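The Pink Box

Darren Dunmore had been told the box would be the easy part.
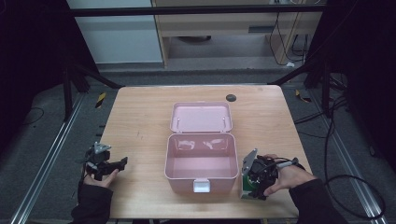

His aunt had left him the contents of the apartment on Araya Street, and the lawyer had sent a list that ran to 19 pages. Most of it was furniture. Near the end, between a floor lamp and a set of towels, was a line that said "box, pink, plastic, with papers." Darren had driven up from Zadmont on a Thursday night and slept on the couch with his coat over him. In the morning he started with the kitchen, then the hall closet, and he didn't get to the bedroom until after lunch.

The box was on the shelf over the bed. It had a small white latch on the front, and the latch was closed. He carried it out to the table by the window and sat down with it.

He remembered it. When he was eight or nine his aunt had kept buttons in it, and he had been allowed to sort them by color on rainy days. He would lay the lid back and use it as a tray for the ones he liked best. She worked at the table in those days, doing the books for a tire dealer in Istau, and she didn't talk while she worked. He didn't mind. He could hear the pencil.

He opened the latch and put the lid back the way he used to.

There were no papers inside. There was nothing at all in it, just the pink bottom.

He called the lawyer's office. The woman who answered put him on hold and came back after a few minutes.

"It says with papers," she said.

"I know what it says. There aren't any."

"Was it locked?"

"It's a plastic box. It has a latch you can open with one finger."

She said she would make a note. She asked if anything else was missing, and he said he was only on page four. She asked him to send in a corrected list when he was done, with the date on it, and he wrote that down on the back of an envelope.

He called his cousin after that. She lived in Urley and had done the last few months of driving, the pharmacy and the eye doctor and so on. She picked up on the first ring.

"The papers were letters," she said. "She had me take them out in February."

"Take them where?"

"To the post office. They weren't hers. They were from a man she knew before you were born, and he had a daughter, and she thought the daughter ought to have them. I put them in a big envelope. It cost more than I thought it would."

"Did you read them?"

"One. It was about a car he was selling. He wanted 400 dollars for it and he didn't think he'd get it."

Darren waited for her to go on, but that seemed to be the end of it. He could hear a dishwasher running at her end.

"Why did she keep the box?" he said.

"She said you'd want it."

They talked for a while about the couch, which neither of them had room for, and about who would call the electric company. She said she had the account number somewhere. He heard her open a drawer and shut it, then open another one. She read the number off to him and he wrote it on the envelope under the lawyer's note. It ended in 1486, which had also been the number of the house his aunt had before the apartment. He said so. His cousin said she had forgotten that house had a number. Everyone just called it the green one.

After he hung up he went back to the list. He did the bedroom, which was mostly blankets, and the small bathroom. The towels were there. The floor lamp was there too, but the shade on it was a different one from the shade on the list, and he spent some time deciding if that mattered. He wrote "shade replaced" next to it.

By six the light was going and he had reached page 11. He heated a can of soup and ate it standing up. Then he found the line about the box and crossed out the last two words. He wrote the date in the margin, Friday, April 18, 2025, and signed his name under it because he wasn't sure whether he was supposed to.

He pulled open the drawer beside the stove to look for tape. There were rubber bands in it, and a tape measure, and a jam jar pushed to the back behind the foil. He unscrewed the top. It was full of buttons.

He took the jar over to the table and poured them into the box. They made more noise than he expected. He picked out a green one with four holes and set it in the lid, and then he sat down and picked out another.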